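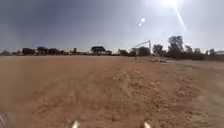
Fig. 1. Bare, unsurfaced ground with shallow ruts and a strip of pebbles and clods.

Unit 4: Unbound Surfaces and Their Upkeep
Notes to accompany the Friday lecture

4.1 Scope

An unbound surface is one in which the grains are held together by packing, friction and a small amount of natural binder, with no bitumen or cement. The term covers natural earth tracks, gravel roads and most farm access. Sealed roads are treated in the next unit. Frost damage is left out of these notes and will be taken up in November.

4.2 Grading of the material

The behaviour of the surface depends first on the range of grain sizes present. Stone carries the load, sand fills the gaps between stones, and clay or silt binds the two. A mix with too little fine material ravels: stones work free under traffic and collect in loose bands between the wheel paths. A mix with too much fine material is smooth and hard in dry weather but softens after rain.

Clay content alone is a poor guide. Two soils with the same proportion of clay may shrink and swell by very different amounts, so the plasticity index is always reported with the grading curve. Samples are taken through the full depth of the wearing course. A sample scraped from the top will overstate loose material.

4.3 Moisture and compaction

For a given soil and a given roller there is one water content at which the greatest dry density is reached. Below it the grains resist sliding over each other; above it, water occupies space that the grains could have filled. The curve is steeper on the wet side for most sandy soils tested at Windska, and students should plot their own results before reading off the optimum.

Dry density is found from bulk density as follows:

dry density = bulk density / (1 + w)

where w is the water content as a decimal. A common error in last year's reports was to enter w as a percentage.

4.4 Common defects

Ruts. Lengthwise hollows in the wheel paths. Shallow ruts may be confined to the wearing course. Deep ruts with heave at the sides point to failure of the soil beneath.

Corrugations. Regular ridges across the line of travel, typical of dry, poorly bound material. Cutting must reach the bottom of the hollows or the pattern soon returns.

Dust. Loss of fines to wind and traffic. The remaining surface becomes coarser and ravels more readily.

Scour. Channels cut by running water, usually traced to lost crossfall or a blocked side drain.

4.5 Case study: the Divosbridge track

The track was first graded in 1977 and has no sealed sections. The survey by Iker Sepúlveda divides it into 13 lengths, each scored separately for shape, drainage and loose material. Length 9 is omitted from the tables, as it was under repair. Chainage 187 m marks the change from sandy to clayey soil, and the two sides should not be averaged.

Reading: Brullov, chapters on grading and crossfall. Andrade, section on field density tests.

Bring a calculator and semi-log paper to the practical.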